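Opinion | Automation & Maintenance

September
By the Venance Bench editor

The cheapest part of a robot cell is the one that stops it. At the Zesurby line it is the screws in the gripper. Our cell there works on server boards still bolted into their chassis, and the gripper is held together by black plates, linkages and small hex socket screws. When one of those screws backs out by half a turn, the fingers close a little crooked. The arm still goes where it was told, the software sees nothing wrong, and the first sign of trouble is a scuffed board.

I think most shops look after these cells in the wrong order. They buy a service contract for the arm, they back up the programs, and they leave the gripper until something falls off it. The arm on our cell has needed two visits in four years. The gripper needs a person with a hex key every week.

Ours gets six minutes at the start of the early shift, at 8 in the morning, before the first chassis goes in. Power off, key in every screw, a paint mark across each head so a turned one shows. Then the pivots are moved by hand to feel for play. Then one slow approach to a scrap board, stopping short of the processor socket, with a person watching from the side. If the tip has drifted, we reset the tool offset before any work is done. Anything found goes in a paper log.

The Doherty people who sold us the cell suggested doing this once a month. That may be fine for a gripper that moves cardboard boxes. An open socket is a different job, with memory slots close by on both sides and very little room to be wrong. I would sooner lose six minutes a day than explain a ruined board to a customer.

There is also the matter of who does it. I would give the check to the operator who runs the cell, and pay for the training. A technician on call sees the gripper when it is already bad. The operator knows how it felt yesterday. 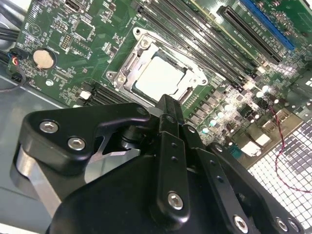 Drusell writes: We tried paint marks and gave them up, as ours rubbed off within two weeks. Thread locker and a torque driver did more for us. I agree about the operators, but six minutes every day is too much if the log stays clean for a month.

Related
Tool offsets: when to reset and when to leave alone
Does a small shop need a service contract?
Keeping a paper log next to the cell
Spare fingers and what to stock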